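Grekano Small Business Desk
Ticket 849: invoicing PC restarts by itself
Opened by: Yoon-hee Na, Frerichs Stationers, Kadelstead
Status: waiting for customer

Opened November 30, 2018

Hello all, and thank you again for being so patient with me over the label printer in October. The trouble now is the PC by the back counter, the one we do all our invoices on. It restarts without any warning, usually once Jollumon has been open for 30 minutes or so and I'm halfway through a long customer statement. I've lost the same statement twice, all 172 lines of it, and I did have to go and make a cup of tea after the second time. There's no blue screen and no message, it just goes dark and comes back up asking for my password.

Reply from the desk

Hello Yoon-hee, what a nuisance for you, and well done for noting the times. Before anything else, please turn on autosave in Jollumon (Settings, then Documents) so that a restart costs you a minute or two of typing and no more. Then, whenever the shop is quiet, would you work through these for us?

1. Plug the PC straight into the wall. Leave the old extension lead out of it for now -- we've had trouble with those before.

2. Shut down, unplug, and take off the side panel. Blow the dust out of the vents and the big fan with a can of air, holding the blades still as you go. There's no need to take the cooler off. The processor sits underneath it, and we'd like that left alone until we've ruled out the simpler things.
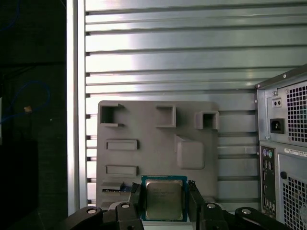 3. Start up again and open the temperature page in the Grekano helper. Write down the figure after ten minutes with Jollumon open. Ours sits at 47 on the same model.

4. If it restarts again, send us the event log -- the green button on the same page does it all for you.

Reply from Yoon-hee

Steps one and two done, and goodness, the dust! I'll do the temperature after lunch and write back with the number.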